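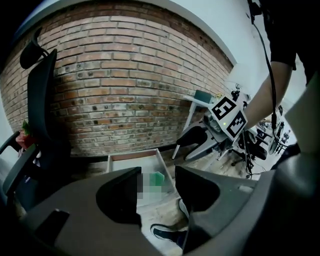

Blick über die beiden Greiferfinger auf Karton und Laufroboter vor der Ziegelwand

Laufroboter und Handgreifer beim Tag der offenen Tür vorführen: Ablauf und Aufbau

Im August hatten wir bei Nukeo wieder die Werkstatttüren offen. Die Vorführung mit dem vierbeinigen Roboter und dem Handgreifer war der Punkt, nach dem die meisten Besucher gefragt haben. Levente Fodor und ich haben den Ablauf danach aufgeschrieben, damit die Kollegen in Girnthorpe ihn übernehmen können. Er passt für jeden Raum, in dem man drei bis vier Meter freien Boden hat.

Was man braucht

Einen Laufroboter mit geladenem Akku und einem Ersatzakku. Zwei quadratische Marker in Schwarz-Weiß, fest auf dem Rücken des Roboters angebracht. Den Handgreifer mit Kamera. Einen flachen, offenen Karton. Einen leichten Gegenstand, der in den Greifer passt. Klebeband für den Boden und einen Rechner, auf dem das Kamerabild läuft. Unsere Steuersoftware heißt intern Weta, die folgenden Schritte gelten aber auch für andere Programme.

Schritt 1: Boden vorbereiten

Teppiche und lose Kabel wegräumen. Auf glattem Holzboden läuft unser Roboter gut, solange kein Staub liegt, also vorher fegen. Danach die Lauffläche mit Klebeband markieren. Bürostühle mit Rollen gehören hinter die Linie. Muss ein Kabel im Raum bleiben, führt man es möglichst von oben heran und prüft, dass es nirgends an den Beinen des Roboters hängen bleiben kann.

Schritt 2: Marker prüfen

Die Marker müssen nicht in derselben Ebene liegen. Einer darf schräg sitzen, das hilft sogar, wenn der Greifer von der Seite kommt. Wichtig ist der weiße Rand: Er muss rundum frei sein. Glänzende Folie vermeiden, sonst spiegelt die Deckenlampe. Im Programm sollten beide Marker eine Minute lang ohne Aussetzer erkannt werden. Fällt einer aus, zuerst das Licht ändern und erst danach an den Einstellungen drehen.

Schritt 3: Karton aufstellen

Den Karton auf den Boden stellen, mit einem Meter Abstand zum Roboter, und den Gegenstand hineinlegen. Die Seiten sollten niedrig sein, damit die Finger des Greifers hineinreichen, ohne anzustoßen. Für Kinder haben wir einen zweiten Karton auf einen Hocker gestellt.

Schritt 4: Greifer vorführen

Den Greifer ruhig halten und langsam auf den Gegenstand zuführen. Beide Finger sollen dabei im Kamerabild bleiben. Wer schnell schwenkt, bekommt unscharfe Bilder, und das Publikum am Monitor versteht nicht mehr, was passiert. Zugreifen, kurz anheben, wieder ablegen. Danach darf ein Besucher übernehmen. Die Hände der Zuschauer bleiben außerhalb des Kartons.

Schritt 5: Roboter dazunehmen

Eine Person steht beim Roboter und bleibt in Reichweite, auch wenn er nur auf der Stelle steht. Bei uns hat das Ileana Preda übernommen. Sie hatte den Notaus in der Tasche, besser wäre er in der Hand gewesen. Den Roboter erst aufstehen lassen, wenn alle hinter dem Klebeband sind, dann zwei Schritte vor und zwei zurück. Mehr braucht es für den Anfang nicht.

Zeitplan

Ein Durchgang dauert rund 20 Minuten, mit Fragen eher eine halbe Stunde. Mehr als acht Leute pro Gruppe sollte man nicht hereinlassen. An unserem Tag kamen 623 Besucher ins Haus, davon sahen 100 die Vorführung. Für den Rest lief nebenan eine Aufzeichnung.

Häufige Fehler

Der Roboter steht zu nah an der Wand und kann sich nicht drehen. Der Ersatzakku liegt ungeladen im Schrank (bei uns um 14 Uhr bemerkt). Der Rechner geht in den Ruhezustand, während jemand den Greifer bedient. Den Energiesparmodus also vorher abschalten.

Die Checkliste zum Ausdrucken liegt im Ordner Jang, zusammen mit den Druckvorlagen für die Marker.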